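Flostar adopts handling rules for robot work cells

Flostar has adopted a written code of practice for the robot work cells at its Umska site, effective Saturday, May 13, 2023. The code runs to 14 pages and replaces the interim guidance issued in March. Work surfaces must be inspected before each shift, and any seam or joint within the arm's reach must be entered in the cell log.

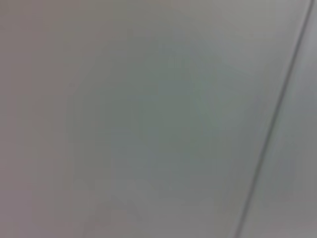 Training and sign-off

Operators must complete the safety module before working unsupervised – no exceptions will be granted. Questions may be directed to Seema Solanki, site standards lead.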